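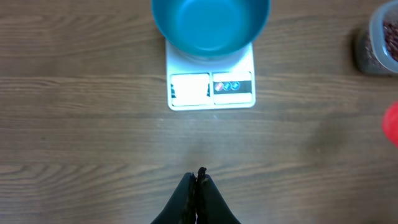
Bowl on the scale. Keep the display out of direct glare when you read it.

Weighing by the bowl: notes from the Hikedport baking bench

Several members have asked why their loaves differ from the recipe card when the oven settings match. In most cases the flour was measured by cup. A cup filled by scooping holds more than one filled by spoon, and the difference carries through to the dough.

The bench method is as follows. Set the scale on a flat, hard part of the table, clear of crumbs and folded cloths. Switch it on, wait for zero, then place the empty bowl centrally on the platform and tare. Add flour to 240 g, tare again, and add the water by weight in grams. Salt goes in last, at 2 per cent of the flour.

A wide bowl can overhang the platform. This is acceptable provided it touches nothing but the scale and does not hide the display – if it does, move it back slightly and tare again.

Bheki Hendricks has checked the bench scale against a set of test weights. With 10 g on the platform the error was within one gram. For yeast and spices, use the small spoon scale in the drawer.

Yupin Chaiyaporn is revising the recipe cards so that all quantities appear in grams. Corrections to her by the end of December, please.

Last updated: December

This site uses cookies to remember your preferences. Accept | Manage settings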